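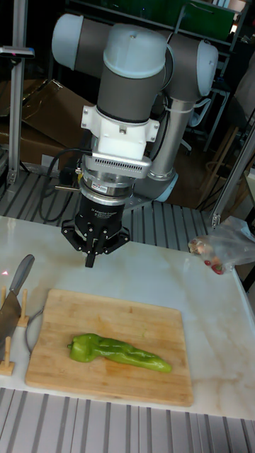

Incidencia 186: las reseñas de cómics se publican sin el final

Estado: resuelta
Abierta por: Marisol Cárdenas
Asignada a: Hernán Lozano
Módulo: editor de reseñas de Pliterard

Marisol subió la reseña del número 4 de Farnstead y en la página pública el texto termina a mitad del párrafo sobre el villano. En el editor se ve entero. Le pasa lo mismo con la del número anterior, pero no con las fichas de personajes.

Probado sin resultado: vaciar la caché, guardar otra vez, publicar desde otro navegador.
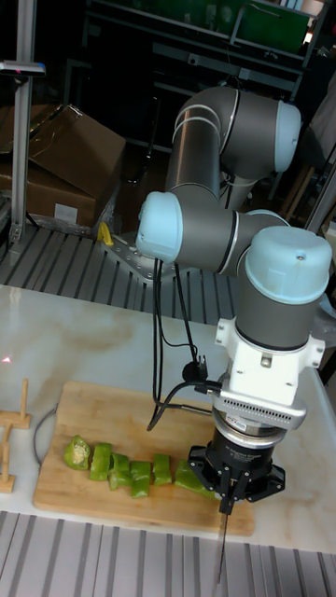 ¿Se pierde el texto que no aparece en la página?
El texto completo sigue guardado en el borrador. Lo que se corta es la copia que se envía a la portada.

Hernán Lozano: reproducido con una reseña de prueba. El corte cae siempre en el carácter 4000. Las fichas no llegan a esa longitud y por eso salen bien.
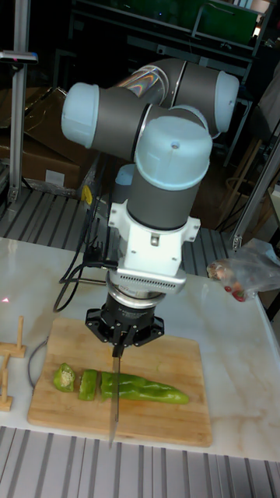

Última modificación de esta página: octubre, 17:40

Roxana Alvarado revisó la plantilla de reseñas. El límite venía de la importación del archivo de Arango, donde el campo "argumento" tenía un máximo fijo. Se ha quitado en la plantilla de series y en la de números sueltos. Quedan afectadas unas 1000 reseñas antiguas, que hay que regenerar por lotes.

Primer lote lanzado con las series de Avholm. Salieron completas, salvo las que llevan aviso de spoiler.
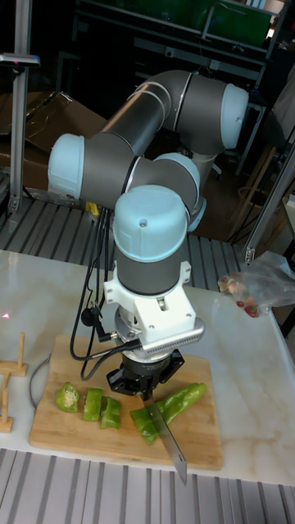
En esas el bloque oculto se cerraba antes de tiempo y el último párrafo quedaba dentro. Corregido a mano en la de Farnstead; en las demás lo hace el script del segundo lote.

Marisol confirma que sus dos reseñas se leen hasta la puntuación final. Se cierra la incidencia. Si alguna otra sale cortada, indicad título y número en un comentario.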